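Section 3: Loading and Carrying the Laundry Basket

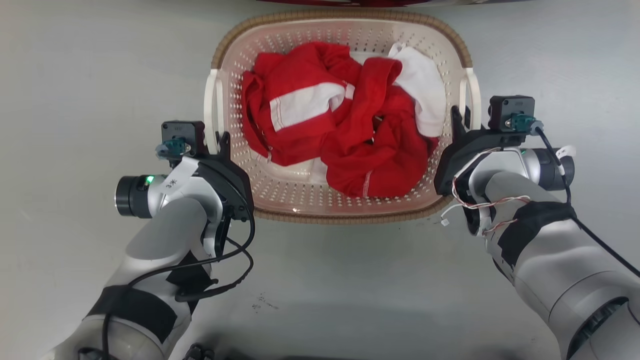 Beca Phillips asks that households wash new red items separately before they share a basket with white ones, as dye may transfer when the fabric is damp.

Before use

1. Place the basket on a level surface. Check that both handles are secure and that the rim is free of cracks.
2. Wipe the inside with a soft cloth. Do not use bleach or scouring powder.

Loading

3. Empty all pockets and fasten zips.
4. Put garments in without pressing them down. The holes in the walls allow air to pass and should not be covered from outside.
5. Keep the load below the rim.

Note: Red and white articles may be kept together when dry. Sort them before washing, following the care labels.

Carrying

6. Grip both handles and lift evenly. Do not lift by the rim.
7. Set the basket down before opening doors.

Caution: Do not stand on the basket or place it near a heater. Do not leave wet laundry in it overnight.

Replacement handles are supplied in sets of two by Herkendale. Quote part number 593 when ordering. For storage, see Section 4.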